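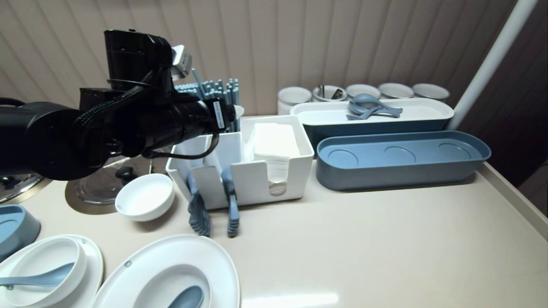

Figure 7.1 The gripper above the two-part caddy, chopsticks on the left and napkins on the right.

Contents | Previous chapter | Next chapter | Index | Glossary

Chapter 7
Reaching Into Crowded Places

7.1 The counter problem

Chapters 5 and 6 dealt with single objects on an open surface. The arm could come in from any side, and a grasp was judged only by how well the fingers closed. Most objects in a kitchen are not stored that way. Chopsticks stand in a bundle inside a caddy. Spoons lie in a pile on a tray. A bowl sits on a plate with another plate beside it. The object to be picked is touched, or nearly touched, by things that must stay where they are.

This chapter treats the choice of approach path as part of the grasp. We define a grasp as a pair: a final pose of the gripper, and a short straight path that leads to it. The last part of that path, which we call the entry segment, is where most unwanted contact takes place. A pose that scores well alone may have no usable entry segment at all.

The counter in Figure 7.1 shows several of the conditions at once. The caddy has walls on every side of the chopsticks, and tongs hang over its front edge, so a low approach from the front is poor. There is a wall behind the counter and a row of canisters along it, which limits how far the wrist can tilt back. The space above the caddy is the natural choice. The arm itself also takes up room, and its links must be checked against the pot and the bowl on the left as well as against the caddy.

7.2 Where the method comes from

The method used here was worked out on the Gollach counter, a test bench built to the size of a small serving kitchen, and was later repeated on a second bench at Ernemwood. The two benches differ in counter height and in the reach of the arm. The planner was not changed between them. Only the table of link sizes and joint limits was replaced.

The Gollach trials used 28 layouts of tableware. Each layout was set by hand from a printed plan, and each was run with the target object named in advance. In all, 645 reaches were recorded. A reach was counted as clean if the gripper closed on the target and no other object moved by more than the width of a finger pad. With grasp scoring alone, as in Chapter 6, 106 reaches ended in a disturbed neighbor. With entry segments added to the score, the number fell to 23 over the same set of layouts.

Two points about these figures should be kept in mind. First, they count disturbed objects and say nothing about speed. The second planner was slower on nearly every layout - in some cases by enough to matter in practice. Second, the layouts were not drawn at random. They were chosen to be crowded, and the gain on an open table would be much smaller.

7.3 Terms used in this chapter

Target. The object, or one item from a group of like objects, that the arm is asked to pick.

Neighbor. Any other object close enough to the target to be reached by some part of the gripper during the entry segment. A container that holds the target is a neighbor.

Entry segment. The final straight part of the path, measured back from the grasp pose.

Clearance. The least distance between the arm, gripper included, and any neighbor along the entry segment. Cables fixed to the outside of the arm are counted as part of it.

Bundle. A group of like objects in contact, such as chopsticks in a caddy. Bundles need separate treatment, as the items beside the target must be allowed to shift a little. The Kuster rule, given in Section 7.6, sets how much.

7.4 Plan of the chapter

Section 7.5 builds the clearance score and shows how to compute it from a depth image. Section 7.6 extends it to bundles and piles. Section 7.7 takes up the case in which no entry segment is free and a neighbor must be moved first. Section 7.8 compares the results with the Votuvdale planner, which searches the whole path at once and makes no use of entry segments.

The reader should be familiar with the grasp score of Section 6.3 and with the frame notation in Appendix B. The exercises assume a six-joint arm with a two-finger gripper - other arms may be used if the link table is changed to match.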